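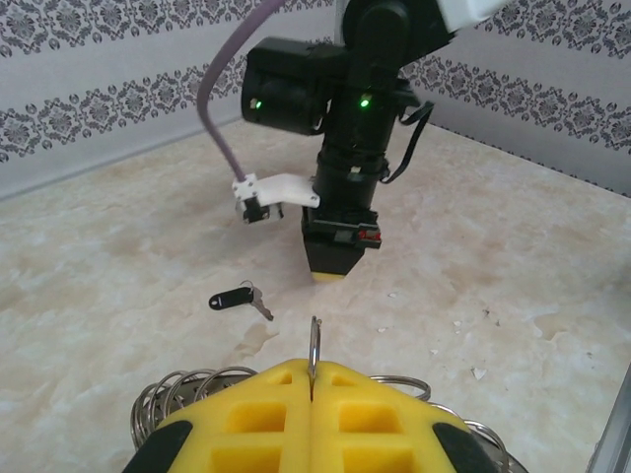 I moved out of the apartment on Daledden in December and it took me until last week to get my deposit back. I'm writing down how it went because I had trouble finding a plain account when I needed one.

The deposit was 1,000 dollars. The first letter from Sestis, the management company, offered me 875. The missing 125 was listed as "keys and cleaning," with no split between the two. I had cleaned the place twice, including the inside of the oven, and I had returned every key I was given, so I wrote back and asked for an itemized list.

The list came two weeks later. Cleaning was 42 dollars. Keys came to 83, for a mailbox key and a front door key they said were never returned.

This is where I should have been in good shape and wasn't. I had dropped the keys through the office slot in an envelope at 7 in the evening, after the office closed. I didn't write on the envelope what was in it. I didn't take a picture of the keys. I had no move-in sheet saying how many I'd been given, or if I did, it went out with the recycling years ago.

What saved me was an old email. When I moved in, the building was still run by Peltonen, and their office had sent a welcome message with the parking rules, the trash days and a line saying "two front door, one mailbox, one storage." I forwarded that and said all four had gone in the envelope. Sestis answered that their records showed two front door keys and two mailbox keys. I asked where the second mailbox key came from, since it wasn't in the message from the people who handed them over. I didn't hear anything for a while.

I called twice. The second time I got someone who looked in a drawer while I was on the phone and found my envelope with the unit number on it. One of the front door keys had been logged under the wrong unit. She took off the key charge and told me the cleaning charge would stand. I decided 42 dollars wasn't worth another month of this, but when the check came they had dropped most of that too and kept 25. I don't know why and didn't ask.

So, for next time. Hand keys over in person during office hours and get a signature, even on a scrap of paper. Write down the number and type of each key the day you move in. Keep the welcome email. Ask for the itemized list right away, in writing, and read your state's rules on how many days the landlord has to send it. Mine were late and I could have pushed on that.

The new place is out in Oneck and has a keypad on the front door. There is still a mailbox key, just one, and I have it in writing.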